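Open day at Indusitz: shopping for a gripper

I drove out to Mendoza for the Indusitz open day on 17 Oct 2020 with a notebook, a bad coffee and a budget that has to last us until next November. We want one arm for door and drawer testing at the shop, and I figured a day of asking nosy questions was cheaper than guessing!

First stop was the Skarkura table. Nice people, and they talk prices without making you fill out a form (bless them). Their two-finger gripper is 1,076 dollars, plus 300 for the mounting kit, which I would have missed completely if I hadn't asked. Lead time is 6 weeks. Spare finger pads are extra, so put those on your list too.

Kistesura was across the aisle and sells software, mostly. You build your cabinet in their simulator and try the gripper on it before you buy anything. I loved this part. I've been burned before by fingers that wouldn't fit behind a pull, and I'd much rather find that out on a screen. I asked for a green door with a white curved handle, close to what we make, and a view from right behind the gripper with the fingers spread. 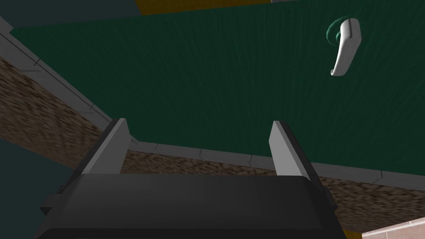 What I'm putting in the budget

One gripper, the mounting kit, and 2 sets of pads. The simulator license goes on a separate line, and I'd like to start with that and hold the hardware order until we've tried our own handles. Still waiting on the written quote for training.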